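Home | Projects | Reports | Partners | Contact

Interim report to the Skevora fund: evaluation of the Gikeo hand-held gripper kit
Prepared by Ineke Maes, 29th October

The kit was bought in July for trial at the Esen workshop. The question put to us was whether it is good enough to record desk tasks for training a robot arm, and whether a second set should be ordered.

Operators have recorded 1,839 runs so far. After checking, 1,398 were kept. The pen and holder task makes up 565 of the kept runs and is the most demanding of the set, as the pens are thin and the clear plastic holder gives the tracking software little to work with.

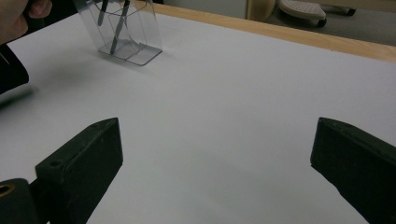
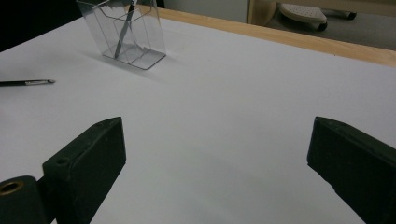

Pen and holder task, both views from the gripper camera.

Most rejected runs were lost to tracking faults on plain surfaces. Selim Değirmenci has asked the supplier, Sikora, for the newer calibration file. Finger wear will be measured at the next service. The supplied manual is poor on lens cleaning and does not give a torque value for the finger screws.

Remaining work: repeat the tracking test on a patterned surface, finish the cost comparison, and train Sinan Uçar as second operator. We advise holding the order for the second set until the tracking test is done.

Comments

Ekrem Sarıgül: Is the torque value missing from the Turkish manual as well?

Ineke Maes: Yes, both versions.

Nermin Saraç: Please send the rejected run list before the cost comparison.

Recent reports
Gikeo kit: delivery and first checks
Esen workshop: equipment budget
Calibration notes for hand-held grippers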